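Morning Checks for a Pair of Handheld Grippers

Posted 9th December by Seija Pelkonen

I love this part of the day. Coffee's down, nothing is recording yet, and you get to put your hands on the hardware before anyone asks it to do something clever! These notes cover our Ovon handhelds, the pair we use for collecting demonstrations, and they should get a newcomer from power-on to the first good take.

What you need: a lint-free cloth, a bottle of lens cleaner, the small hex key from the Kassa kit, and a chair you can sit in without your elbows hitting the armrests.

Step 1. Clean the pads. Squeeze each gripper open and wipe the inside faces of both fingers. Skin oil and tape residue build up faster than you'd think, and a slick pad will ruin a whole batch of pick-ups. If an edge has started to lift, swap the pad now and write it in the log.

Step 2. Check the marker cubes. Every face should be flat, with the black border complete all the way around. A peeling corner is enough to make tracking jump (ask Etenesh Degefa about take 1051, she still brings it up). Push the cube gently sideways with your thumb. Any play at all, and it's hex key time.

Step 3. Sit down and run the free-air test. Hold both grippers out over a clear stretch of desk, elbows loose, and start the Gavness viewer.
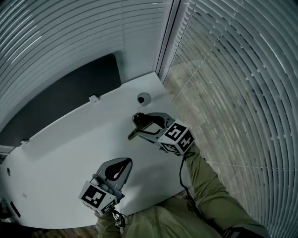

Open and close the left one slowly, then the right, then both together. The width readout should move smoothly from end to end with no steps in it. Next, turn your wrists as far as they'll comfortably go, and watch the two poses on screen follow you. I do this for 20 seconds per hand and it never gets old, it's like waving at yourself in a mirror.

Step 4. Cables. Give them enough slack to reach your full working range, then move through that range and feel for any tug. If a connector pulls, reroute the cable and repeat the free-air test from the start.

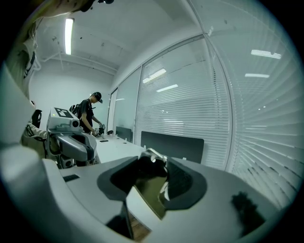 Camera checks come last, and they go much better with two people. Kalkidan Shiferaw and I swap roles halfway through. Start with the lens itself: on our unit it sits in a light-gray ring right under the square marker, so it's very easy to put a thumb on it while you're wiping the marker down. Clean the marker first and the lens second. Then bring up the live view and look for smears and soft spots, especially near the fingertips.

Step 5. Record one short test clip, play it back, and check that the frame counter has no gaps. Ours stops at 3000 frames. If it's clean, rename it with your initials and start the real session.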